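Search this site
Enter a word or a name
Go

How a Book Series Gets Written

A series is a group of books that belong together. Usually they share the same main characters, or the same place, or both. You can tell a series by the number on the spine, or by the line on the cover that says something like "Book Two of the Zekcombe Stories."

On this page we look at how a series gets made, from the first idea to the last book. We use the Zekcombe Stories as our main case. They are written by Fermín Salinas and published by Clirkside Books, and there are six of them.

Two kinds of series

In the first kind, each book tells a whole story. A problem starts in chapter one and is solved by the end. You can read the books in any order. Many mystery series work this way.

In the second kind, one long story is spread over all the books. If you start with book four, you will be confused, and you will find out things that were supposed to be a surprise.

Some series are a mix. In the Zekcombe Stories, each book has its own mystery, and it gets solved. But there is also a bigger question running underneath: who built the tunnel under the old mill? Readers get small clues about the tunnel in every book and don't get the answer until the last one. 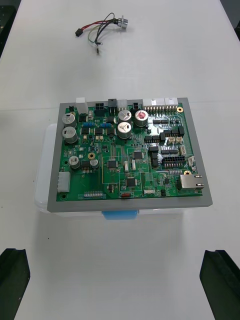
Before an author starts, it helps to know which kind of series it will be. A long story needs to be planned further ahead. If a clue is supposed to matter in book five, it has to be put in early, and once book one is printed it can't be changed.

Where the idea comes from

Ideas can start with a place, a person, or a question. Fermín Salinas started with a place. When he was nine, his family spent a summer in a small river town where the mill had been closed for years. He wanted to know what was inside it and never got to go in. Much later he made up a town called Zekcombe and put a mill in it, so that he could decide for himself.

The people came next. The main character is Inés Sepúlveda, who is eleven and has just moved to town. Her neighbor is a boy named Drillel. That is his last name, but all the other characters use it, even his teachers. Salinas tried three first names for him and didn't like any of them. You find out his first name in book three, and he isn't happy about it.

The series bible

When you write one book, you can keep most of it in your head. When you write six, you can't. So most series authors keep a set of notes called a series bible. It has nothing to do with religion. It just means a book of facts that the author checks and trusts.

A series bible can be a notebook, a computer file, or a box of cards. It might list:

– what each character looks like, with age and birthday
– who is related to whom
– a map of the town
– what happened in each book, and in which month
– words or sayings that only one character uses
– things the reader doesn't know yet

The one for Zekcombe is 34 pages long. It started as a single page. Salinas added to it each time he had to stop and look something up in an earlier book.

Mistakes still get through. In book two, Inés's grandmother lives on the north side of the river. In book four, Inés walks to her house without crossing the bridge, which would only work from the other bank. A reader wrote a letter to point this out. In book five, the grandmother mentions that she has moved.

When a fact changes by accident like that, it is called a continuity error. Looking for them is part of an editor's work, and also part of the copy editor's work. A copy editor reads very slowly and checks spelling, dates, and small facts.
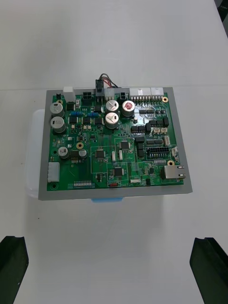 Do the characters get older?

The author has to choose. In some series the characters stay the same age forever, even if they have ten birthdays' worth of adventures. In others they grow up, and the books may get longer and more serious as they go.

Inés is eleven in the first Zekcombe book and thirteen in the last. Each book covers a few weeks, and there are gaps in between. Book one is set in February, when the river is frozen, and book two begins after school lets out.

If the characters get older, the author has to think about what else would change. They might be in a new grade, or have new friends. A character who was scared of the dark at eleven might not be at thirteen, or might be but hide it better.

Writing the second book

Many authors find the second book harder than the first. The first can take as long as it takes. The second usually has a deadline, which is a date when it has to be finished.

There is another problem too. Some readers of book two have read book one and remember everything. Some read it a long time ago. Some haven't read it at all. The author has to remind people of what happened without boring the ones who already know.

One way is to let the facts come out a little at a time. Compare these two openings:

"Inés Sepúlveda was eleven. She had moved to Zekcombe last winter with her mother. Her best friend was Drillel, who lived next door."

"Drillel knocked on the wall between their houses, two knocks and then one, the way he had all winter."

The second tells you that they live next door to each other, that they have a secret knock, and that they have been friends for a while. The rest can wait for page two or three. 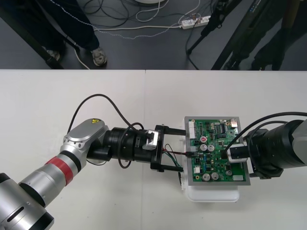
Another way is to put a short page at the front called "The Story So Far." Readers who don't need it can skip it.

How does a series end?

Sometimes the author knows the ending from the start. Salinas wrote the last paragraph of book six before he finished book one, and kept it in an envelope. He changed one word of it in the end. The finished book is 264 pages long, the longest of the set.

Other series stop because the author has run out of stories to tell about those people, or because not enough copies are being sold and the publisher decides not to print any more. That can leave a long story without an ending. Readers may write to ask what would have happened, and some authors put the answer on their website.

Try it yourself

You can plan a series even if you don't write all of it. Take a few sheets of paper.

1. Make up a place. Draw a map of it with at least four buildings.
2. Make up two people who live there. Write down one thing each of them wants.
3. Write one sentence for each book. Three books is plenty.
4. Think of one question that won't be answered until the last book, and decide where the first clue goes.
5. Start your series bible. Put in the names and ages before you forget them.

Words to know

Series: a group of books that belong together.
Series bible: an author's notes on the facts in a series.
Continuity error: a fact in a story that doesn't match an earlier one.
Deadline: the date when a piece of work must be finished.
Copy editor: a person who checks the small details in a book before it is printed.

Page last changed 15 February 2020 | Contact us | Back to top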